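Moving the kitchen table

9/23/20

We have lived with the table in the wrong place for 12 years. It stood under the window when we bought the flat and we left it there, because that was where the marks on the floor were. Last week Hiếu Hà came over to help me look at the radiator and asked why we walked round the table every time we wanted the fridge. I had no answer, so we moved it.

The radiator is the reason any of this started. It has been lukewarm at the bottom since last November. I rang Parkico, who look after the boiler for the building, and they said it was sludge and quoted 600 to flush the whole system. Hiếu thought we should take the one radiator off first and see what came out. It took us most of an afternoon. The valve at the left end was stiff and needed a longer spanner than either of us owned, so I borrowed one from Eleni Trajkovski downstairs. What came out was black and filled two buckets. We rinsed it through in the yard with a hose until it ran clear, then hung it again and bled it.

It now heats evenly from top to bottom. I have cancelled the flush for the time being. If the bedroom one goes the same way I will do that myself too.

With the radiator off the wall we had to pull the table out, and once it was out it seemed silly to put it back. We tried it lengthways along the inside wall, then across the room. Lengthways was better. You can get to the fridge and the back door without turning sideways, and there is room for a fourth chair if we want one. The light is worse in the morning. I had a price from Weerakoon for a new ceiling fitting and it was more than I want to spend, so for now it is a standard lamp from the spare room with the flex taped along the skirting.

I also measured up for a shelf where the table used to be. It needs to be 57 centimetres deep at most or the door will catch it. Zisis on the main road cut timber to size, and I will go down when I next have the van. 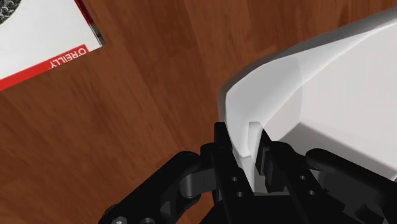
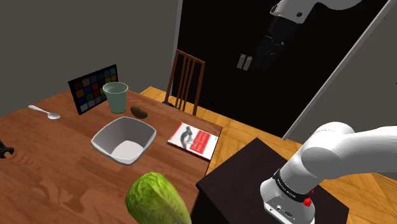 The floor under the old spot is a different colour from the rest. I have been over it twice with soap and it is better than it was, but the dents from the table legs will stay. Eleni says a damp cloth and a warm iron will lift them a little. I am going to try it in the corner first.

I have still to paint behind the radiator. We should have done it while it was off, but by then it was getting dark and we wanted the heating back on. I have a half tin of the same white in the cupboard and one of those long thin rollers, so it can be done from above with the radiator in place.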